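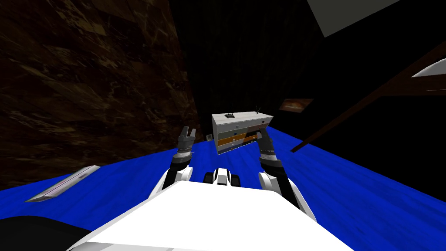 White chest of drawers on a blue floor.

Home Files Changes Issues License

Travside Used Furniture Listings

Text of 3,000 classified ads for used household furniture, collected from the Brorach and Vandham notice boards. Each row is one ad. The set was put together for work on price wording and item names, and it holds text only.

Files

listings.csv – all ads, one per row
towns.csv – the 11 districts used in the "area" column
sample.csv – the first 200 rows, for trying things out

Columns

id, area, month, item, condition, price, body

"item" is the seller's own word, lowercased. A dresser, a bureau and a chest of drawers may be the same kind of thing, and we did not merge them. "condition" has four values: new, good, worn, unknown. Prices are whole dollars. An empty price means the ad said "best offer" or gave none.

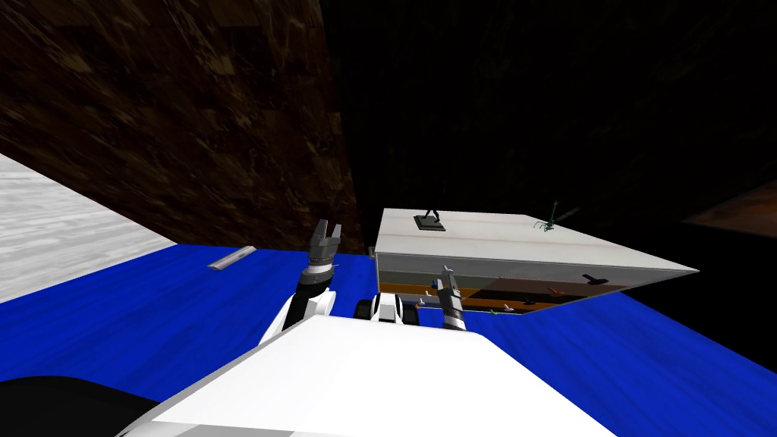

White box with a colored lower shelf.

Cleaning

Phone numbers, street addresses and names were removed by script and then checked by hand. Repeat ads from the same seller were dropped if the body text matched exactly. Near matches are still in there. Spelling was left alone – "draws" for "drawers" is common.

Known problems

Vandham ads are shorter and often skip the size. Bed frames and mattresses sold together appear under either word. Some August rows have the wrong area code; the fix is in the Ayaaba branch and has not been merged.

Loading

Files are UTF-8 with a header row. Quotes inside the body are doubled.

Last updated: August

Get release notes by email. Subscribe | No thanks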